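Trurkero software group: minutes of the April meeting

Present: Haf Beddoe (chair), Kieran Rafferty, Wyn Trevor, Mared Samuel
Apologies: Heledd Probert

1. Minutes of the last meeting
Agreed without changes.

2. Planner
Kieran has merged the new two-arm planner into the main branch. The block-sorting task now runs on it by default. The old planner stays available behind a flag until the Ollis tests are finished. Wyn asked for the flag to be listed in the setup notes. Kieran to add it.

3. Perception
Mared went through the color labels. The sorting task uses a red tray with three compartments and orange, blue and green blocks. Blocks that touch each other are still sometimes merged into one detection. Of 1,411 labeled views, 131 had at least one merged pair. Mared will retrain with the touching cases weighted higher.
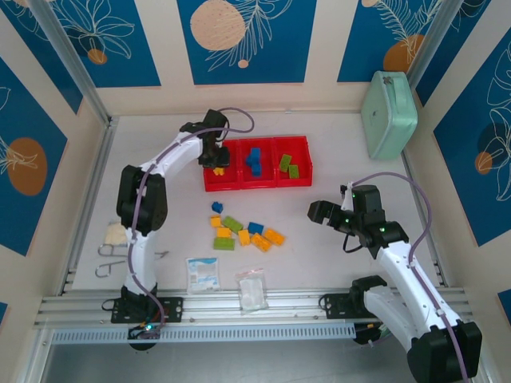

Does the planner wait for perception to finish before it moves an arm?
Each arm starts as soon as its own target has a stable pose. The other blocks can still be updating, and the planner checks for new obstacles at every waypoint.

4. Logging
Wyn reported that joint logs and camera logs drift apart on long runs. The worst case was 32 ms. He has moved both to the same clock and will check again after a full run. Haf wants the fix in before the data goes to Stutholm.

5. Tooling
The replay viewer crashes on files recorded with the old message format. Heledd sent a note saying that a converter is nearly ready. Ticket 29 stays open until it is merged.

6. Any other business
Karagiannis has asked for read access to the test branch. Agreed. Haf to set it up.

Actions
Kieran: planner flag in setup notes
Mared: retrain block detector
Wyn: repeat clock check
Heledd: finish converter
Haf: access for Karagiannis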